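Sleeping mat

A sleeping mat is a flat covering laid on a floor, platform or bed and used for sleeping or resting. Mats are among the oldest forms of bedding and remain in everyday use in many warm regions, where they are valued for letting air pass under the body. They may be used alone, over boards, or on top of a mattress and sheet.

Materials

Common materials are rush, reed, palm leaf, rattan, straw and bamboo. Bamboo mats are made in two main ways. In the first, long thin strips are woven or sewn side by side. In the second, the cane is cut into short pieces, which are smoothed, drilled and joined with cord into a sheet of small tiles. Tile mats are heavier than strip mats but bend in both directions, so they can follow the shape of a mattress.

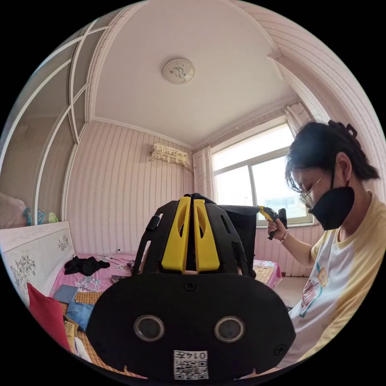
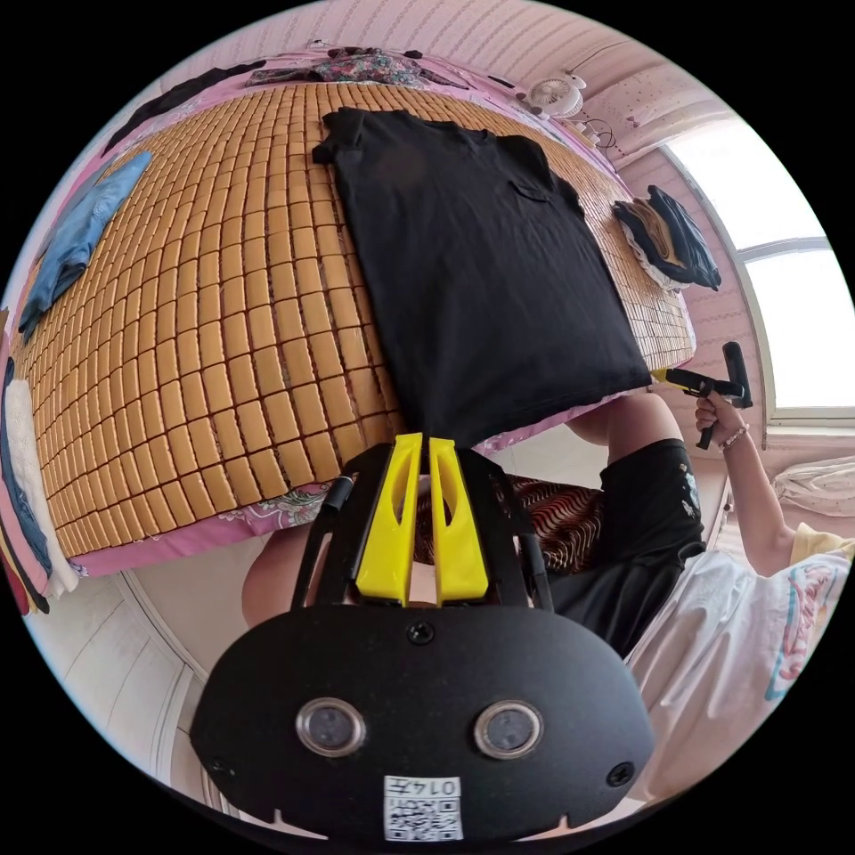

Second picture: a bamboo mat of small tiles on a bed, over a floral sheet.

Color depends on the cane and on how it is treated. Heating the pieces darkens them, and unheated bamboo is pale yellow when new and turns tan with age.

Regional forms

In the Brirkodach valley, mats were traditionally woven from lake rush and kept in use for 8 or 9 summers. The cut rush was dried in the shade until March, then dampened again before weaving. A single bed mat took 80 bundles. The Groltitska mat, from the hills to the north, is narrower and has a bound edge of dyed cord. It was rolled up each morning and stored upright behind the door.

The museum at Vekutthorpe holds 1,006 mats and mat fragments, most of them floor mats. The Kuroda workshop, which supplied inns along the coast, is represented by a group of folding mats with cloth hinges.

Care

Bamboo mats are wiped with a damp cloth and dried out of direct sun, as strong light makes the cane brittle. Rush mats are beaten or brushed. Both kinds can grow mold if stored damp. Tile mats are usually folded or rolled along the rows to protect the cord, and a broken cord can be replaced without taking the whole mat apart.

See also: Bedding, Floor mat, Rush weaving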